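Notebook, Rokville shop, October, after lunch

Shape-sorter board, second cut. The foam is the blue stuff from Fondow, ordered because it was on sale and kept because 500 sheets is what "a case" means to them. Plan for this afternoon was to settle the clearance on the round holes and stop arguing about it on the whiteboard.

Cut settings as before except speed, which I dropped to 62. Edges better. Pegs are the brown ones from the Chacko batch, sanded once, no finish. They shed a little. Wipe them before measuring or you measure the dust.

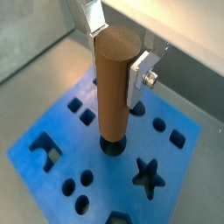 Round holes first, as they're the shape everyone assumes is easy. My feeling after the first cut was that we'd gone too snug and the foam was doing the gripping for us. On this one the hole is slightly wider than the peg, enough that with the peg held nearly over it you still get a dark crescent of hole showing at its bottom end. I'm calling that the right amount until somebody brings me a better crescent. The Ilach drawing asks for less, but the Ilach drawing also has two different scales on it and a coffee ring — I go by the ring.

Layout: still crowded. I keep wanting to drop a shape and then can't pick one. Webs between neighboring holes are what worry me, foam that thin gets floppy by the 96th insertion or so (last board, my tally, admittedly kept on a paper towel).

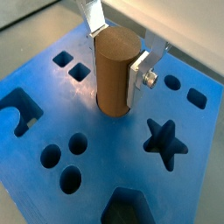
If we do go to a third cut I'd spread the small squares apart and leave the big arch alone. Squares set on the diagonal look nice and are a pain to lay out, and I've now redrawn them 11 times. No more rotating things for looks.

To do:
new blade before the next sheet
relabel the peg tray, half the labels say "round?"
ask Chacko if the next batch can come less fuzzy
find the good calipers. The ones in the drawer read zero when they feel like it

Left the offcuts under the bench. There is a bin. I know.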